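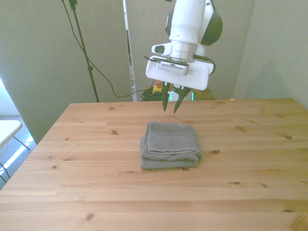 A folded grey towel on a pine table, under the fingers of a white robotic arm.

How to write your first book review for a small magazine

Sunday, September 23, 2018

Reading time: 5 minutes

This guide is for people who read a lot, have opinions about what they read, and would like to see those opinions in print. It covers one job from start to finish: a review of a single book, usually 600 to 900 words, for a small magazine or website. Longer essays and reviews of several books together need a different approach and are left out.

The running example is a novella of 128 pages called Tremolden, published by Wodau in May. I reviewed it for Allari earlier this year and kept my notes, so I can say what I did at each stage and where I went wrong.

Before you pitch

Read at least one full issue of the magazine you want to write for. Look at the length of the reviews, whether they use the first person, and how much plot they give away. Allari prints reviews with no star rating and no subheadings, and it does not like a review to open with a quotation. I learned the last point by having my opening paragraph removed.

Check that the magazine hasn't already covered the book. Search the site for the title and for the publisher. If the book has been out for more than six months, you will need a good reason for the review to run now, such as a paperback edition or a prize.

Do not review a book by a friend, by someone who has reviewed you, or from a press that has turned down your own manuscript. If there is a connection and you still think you should write the piece, tell the editor in the first email.

The pitch

Keep it to two short paragraphs. The first should give the title, publisher, length and publication date, and one sentence on what the book is. The second should say what you expect to argue and link to something you have written. A blog post is fine if you have nothing else.

You can pitch before you have read the whole book, but say so. Do not promise a rave or a demolition. My pitch for Tremolden said that the book's long middle section, set in a ferry office, seemed to be doing something unusual with time, and that I wanted to work out what. That was enough.

If you hear nothing after a fortnight, send one polite reminder. If you still hear nothing, take the idea somewhere else.

Getting the book

Once you have a yes, ask the editor whether the magazine will request a copy or whether you should. Small presses are usually happy to send a PDF straight away and a printed copy if they have one to spare. Give the name of the magazine, the expected month of publication and your postal address.

Proof copies are often marked as uncorrected. If you quote from a proof, check each quotation against the finished book. One of the lines I had picked out from Tremolden was missing from the final text, and I had built a paragraph on it.

Reading and taking notes

Read the book twice if you can. On the first reading, mark very little. I put a pencil line in the margin wherever my attention changed, for better or worse, and leave it at that.

On the second reading, keep a sheet of paper beside you and write down:

- page numbers for anything you might quote
- words or images that come back
- places where you were bored, confused or surprised
- names, dates and places, spelt exactly as they appear

I ended up with 26 page references for Tremolden and used four. That is a normal proportion. The rest still help, as they stop you from making claims that the book does not support.

Try not to read other reviews until you have a draft. It is very hard to get another critic's phrase out of your head once it is in there.

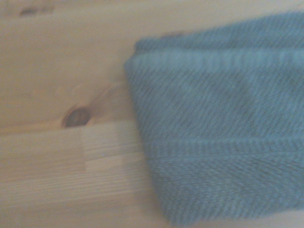
When you have finished, close the book and write one sentence that says what you think of it. It does not have to be elegant. Mine was: "The office chapters are very good and the ending belongs to another book." Everything in the review then had to explain or test that sentence.

Writing the draft

Most short reviews have the same few jobs to do, and the order can vary.

Say what the book is. The reader needs to know early on whether it is a novel, a memoir or a collection, and what sort of thing happens in it. Keep plot summary to a quarter of the piece at most. For fiction, I avoid giving away anything from the last third.

Show how it is written. Quote at least once, and choose a passage that is typical of the book. Picking the single worst sentence is unfair, and picking the single best can mislead just as badly. After the quotation, say what you think it does. Do not leave it to speak for itself.

Make your argument. If you think a section is slow, say which section and what makes it slow. Words such as "compelling", "flawed" and "readable" tell the reader almost nothing without a reason attached.

Put it in some context. A comparison with an earlier book from the same writer or press is often the most useful. With Tremolden I compared the ferry chapters with Lo Presti, an earlier Wodau title that also takes place mostly in one room. One comparison is usually plenty at this length.

Stop when you have finished. Reviewers often add a last paragraph telling the reader whether to buy the book. If the rest of the piece has been clear, you can leave it out.

Cutting

Leave the draft overnight. Then read it aloud and cut anything you stumble over. My first draft was 60 words over the limit, and I found nearly all of them in the introduction. Look especially for:

- sentences about how hard the book is to describe
- sentences about where and when you read it
- adverbs in front of adjectives
- the same point made twice in different words

Check the facts last. That means title, publisher, page count, price, every name and every quotation. Put page numbers in brackets after the quotations so that the editor can check them too. They will be taken out before printing.

Filing and edits

Send the review as an ordinary document, with the book details at the top and a one-line biography at the bottom. Send it by the deadline. If you are going to be late, say so at least 3 days ahead.

Expect changes. Accept most of them, and argue only where an edit alters your meaning. Allari asked me to move my comparison higher up and to be clearer about the ending, which I had been vague about out of politeness. I made both changes the same afternoon.

Invoice when the piece is accepted, unless you have been told to wait for publication.

Related

How to keep a reading notebook
Reviewing a book in translation
What to do when an editor doesn't reply
Writing about a book you didn't like
How much plot is too much?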